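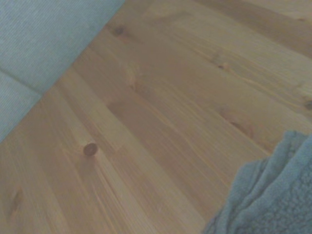 Page last changed: April, 21:27

Colour change wraps on newer cars: worth it or not?
Forum > Bodywork and Paint > Wraps and Films

flatsix_lurker
I have a silver coupé, bought last year, and I want it in a different colour without respraying it. I have been looking at the satin greens and there is one from Gredano called Bavano that I keep coming back to. In the sample book it goes from dark green to something near bronze when you tilt it.
The shop nearest me wants the car for a week. They take the bumpers and door handles off and leave the doors on. They do not wrap the door shuts unless you pay extra.
Questions for people who have done it. Did you have the shuts done? How did the film look after a couple of winters? And did you tell your insurer? The car lives outside and does 27 miles a day, mostly dual carriageway.

tallow
Yes, tell the insurer. Mine wanted the name of the colour and a photo and charged me nothing. A mate's wanted an extra payment. It depends who you are with, so ring them before you book the car in.
You also need to tell the DVLA if the main colour changes. Send the log book off. There is no fee for that.

Hubcentric
I had the shuts done on mine and would not bother again. It is a lot of money for something you see when you get in and out. Silver under green is not that bad either. White or yellow under green would annoy me more.

mrs_overrev
Disagree with that. Every time I open the door on my old one I see the factory red and it looks half finished. If you are spending the money, have the shuts done. Leave the engine bay alone, that is where I would draw the line.

Hubcentric
You had red under grey though. I did say it depends on the colours.

mrs_overrev
Fair enough. Still think he should get a price for it at least.

Ki_owner
I run a Ki in one of the Gredano satins, not Bavano but the same range. Two winters on it now. The sides and roof are fine. The front bumper is not. It has stone chips through the film in several places and the edge behind the number plate has started to lift. I had the bumper redone last month and you can tell it is newer than the wings if you know to look.
If you do that many motorway miles I would budget for a new bumper every couple of years and treat it as a running cost.

flatsix_lurker
Thanks, that is useful. Is the lifting because of the film or the fitting, do you think? And was the new bumper from the same roll or batch?

Ki_owner
Fitting, I would say. They trimmed it short on that edge and did not tuck it in. The new piece was a different batch. The colour match was close and the rest of the car has faded a touch on top of that.

tallow
Ask whether they will keep some of your roll back. Some shops do it if you ask before they start. Mine labelled a length of it with my reg and put it on a shelf.

dampstart
Going to go the other way on this. I think wrapping a car that is nearly new is a waste. You have good factory paint and you are covering it with something that lasts five years if you look after it. When it comes off you may find a scratch where someone has trimmed with a blade. I had exactly that, a line down the edge of the boot lid, through the lacquer. The shop said it was there before. I had no photos so I could not argue.
If you want a green car, sell the silver one and buy a green one.

mrs_overrev
They do not make that one in that green, which is rather the point of it.

dampstart
Then pick another green. I am only saying what it cost me.

siso_blue
Knifeless tape. Any shop worth using will cut with tape near paint and not a blade. Ask them straight out. If they say they are careful with the knife, go somewhere else.
I used Siso film on mine, gloss blue, bought it myself and paid a fitter for the labour. The material for the whole car was 637 pounds delivered. I am not going to say what the labour was as he did it cheap for me.

Hubcentric
A lot of shops will not touch film you bring yourself. Or they will fit it and give you no warranty at all.

siso_blue
True. I had no warranty. It has been fine but I knew that going in.

flatsix_lurker
I asked about tape this afternoon. They said they use it on panels and use a blade in the gaps around lights and badges, with the lights out of the car. Is that normal?

siso_blue
Yes, that is normal. With the lights out they are cutting over a bit you will never see. I would be happy with that.

dampstart
I would take photos of every panel before you hand the keys over. In daylight, with the car clean. Do the edges of the doors and the boot as well. That is my one piece of advice if you are going ahead.

tallow
Agree with dampstart on that part. Walk round it with them too and get any marks written on the job sheet.

n/s/f
Nobody has mentioned washing yet. Satin film is harder work than gloss. You cannot polish it. Bird mess has to come off the same day in summer or it leaves a ring. I keep a spray bottle and a couple of cloths in the boot. No automatic car washes with brushes, and keep the pressure washer well back from the edges.
Tree sap is the worst. Where does the car sit? You said outside.

flatsix_lurker
On the drive. There is a lime tree next door that hangs over the back half of it.

n/s/f
Then I would think hard about satin. Lime trees drip all summer. On gloss you can wash it off and bring the shine back with a bit of sealant. On satin you end up with shiny patches.

Ki_owner
I park under trees at work and have not had shiny patches. I do wash it every week though.

n/s/f
Every week is the answer then. Most people do not.

Hubcentric
Could you not have a cover on it?

n/s/f
Covers rub. I would not put one on film outdoors. It moves in the wind and dulls the high spots.

Hubcentric
I had a soft one on mine for a whole winter with no marks. Strapped down properly it does not move much.

mrs_overrev
One for the original question. How long did everyone wait between having it done and taking it on a fast road? I was told to leave it a few days.

siso_blue
Mine said two days before any motorway and a week before washing. The fitter wanted it back after that to check the edges with a heat gun. He found a bit up on the mirror and sorted it there and then.

tallow
Same here. If a shop does not ask to see it again, I would ask them why.

flatsix_lurker
Update. I have had two prices. The first shop will do the outside only in Bavano, bumpers off, with a check after a week and 18 months' warranty on the fitting. Front bumper chips not covered, which I expected. The second is cheaper but leaves the bumpers on and was vague when I asked about tape.
Shuts are a good bit more at the first place. I am going to leave them. Silver and dark green I can live with.

mrs_overrev
You will regret the shuts. Otherwise the first shop sounds right.

dampstart
Still would not do it, but if you must, the first one. Photos.

n/s/f
Did you ask them about gloss?

flatsix_lurker
I did. Bavano only comes in satin. They had a gloss green in the Siso book that was near it but it does not change when you tilt it. I have asked next door if I can cut the lime back on my side and they said to go ahead, so I will do that first and then book the car in.

Ki_owner
Get them to do a clear film over the front bumper while it is there. I did on the second go. They do a satin clear so it does not change the look much. Too early to say if it helps.

flatsix_lurker
Will ask what that adds. I will put photos of the car up when it is back.

tallow
Do the log book the same day or you will forget. I left mine for months.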